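Forums > Home & Kitchen > Sorting and Storage
Thread: Black tablecloth, two baskets, mild regret

orkier_annex
Mod note from March still stands: one thread per table, please.

itziar_arrieta
I put a black cloth over the sorting table for the look of it. The look is now mostly pale specks. I have brushed it 3 times and I believe I'm just relocating them.

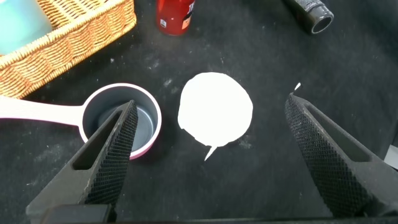

The baskets I'm happy with, at least. Wicker, pinkish handles, wide enough to throw things at. The plan was food in one and everything else in the other. I'd like opinions on the plan - the cloth I can insult by myself.

mastonen17
Black shows everything light, white shows everything else. Get gray and live in denial like the rest of us.

dryrack129
Disagree. Black is fine if you own a lint roller and have no other interests. My problem is the bath sponge sharing a basket with a mug. I wouldn't drink out of that mug.

itziar_arrieta
The sponge and the mug have an understanding. Also the mug is a nice mint blue and it matches.

mastonen17
Matching is how you end up with a sponge in your coffee. Fruit basket looks okay to me, though I'd get the orange out from under the cartons before it's forgotten.

itziar_arrieta
There is one carton and the orange is nowhere near under it. Look again. 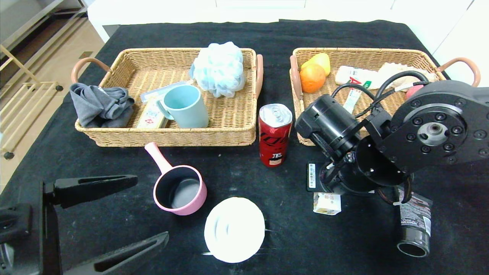

Filed under: Baskets, bins and trays

dryrack129
Fine, the orange is innocent. Now what about the soda can, the pink pan and the plate? They don't seem to live anywhere.

itziar_arrieta
They live on the cloth. It gives the specks some company.

mastonen17
Third basket.

dryrack129
No third basket. That's how I got to 30.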